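4.2 Workspace and starting state

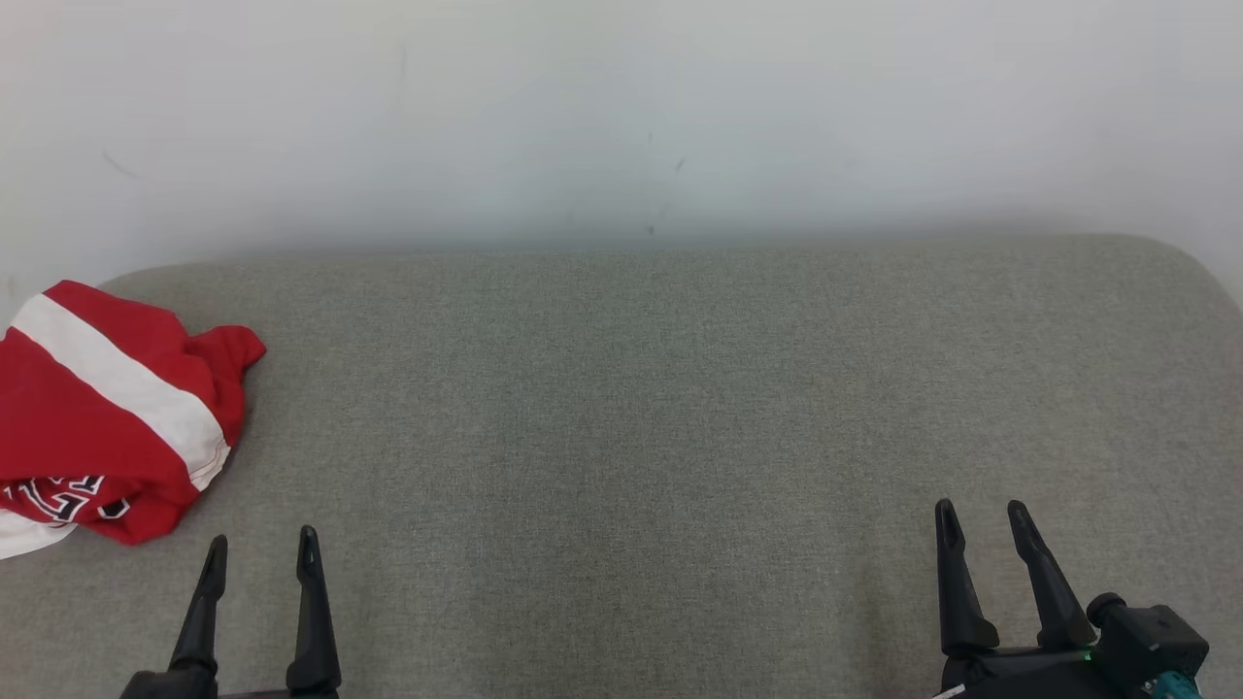
Figure 3. View from the head camera, with a garment at the left of the table and both grippers in view.

The two arms were built in the Ratthorpe shared workshop between June and July 2024, mostly from printed parts and second-hand servos. We call the pair Bastine. The control software, Eso, was written by Idris Kemeys and runs on a single desktop computer under the bench.

All trials used a grey table against a white wall. In Figure 3 the garment lies in a loose pile and neither gripper is touching it. The middle of the table is clear, and we kept it so in every trial, as the garment has to be spread there before the first fold. Red cloth with a white stripe was easy to separate from the grey surface by colour alone. Creases were harder. Dark shading inside a fold was often labelled as an outer edge, and printed lettering caused the same fault when the cloth was wrinkled.

We recorded 437 trials, of which 101 were set aside for testing. A trial began when the operator pressed the foot switch and ended after 18 arm movements or when the garment was judged flat. The camera mount was tightened once, after trial 60, and the calibration was repeated. Earlier trials were kept with their old calibration values.

Finger wear was checked by hand. The first set of tips lasted more than 2,000 grasps before the left gripper began to drop thin cloth, and both sets were then replaced.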